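Gudrun Torvik @gtorvik
Jan 22, 2022

Spent the week reading the Bresosano release notes and I have complaints. Thread.

The headline claim is that their new policy learns grasping from hand demonstrations "without calibration." Big if true. I've been writing retargeting code at Avora for long enough to flinch at that sentence.

What they mean, as far as I can tell from the repo: calibration moved into a config file with 32 parameters, and someone else filled it in.
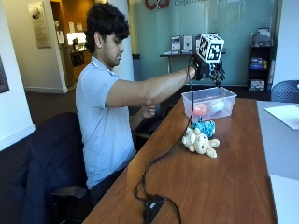

My gripe is with pose tracking, and with how little of it gets reported. Everyone publishes the success rate. Who publishes the latency between the hand pose and the finger readings? Put a printed marker cube on top of a sensor glove and you have two streams with two clocks. The cube gives you the wrist. The fingers come from the glove. If those drift apart, your "demonstration" is a hand closing on a spot the wrist has already left.

Sowmya Rodrigues ran the check on our own logs. Median offset was fine. The tail was more than 100 ms. Guess which episodes the planner learned its weird early close from.

And yes, I know, "the network will average it out." Will it? Show me the plot.

Second gripe: marker dropout. A cube has faces, so people assume one is always readable. Then the wrist tilts, the detector flips between two pose solutions, and the filter smooths the flip into a lovely curve that never happened. Looks great in the viewer.

Gayan Roy's fix is dull and I like it – reject any jump over the threshold, leave a gap, log the gap. No interpolation. We lost 200 episodes and I don't miss them.

Soft objects make all this worse, by the way. A plush toy forgives a bad grasp, so the bad label passes. Try the same policy on something rigid and then talk to me about generalization.

Would I use the Bresosano code? The replay tool, sure. It's decent. The rest can wait until they post raw timestamps. I asked in September. Still open.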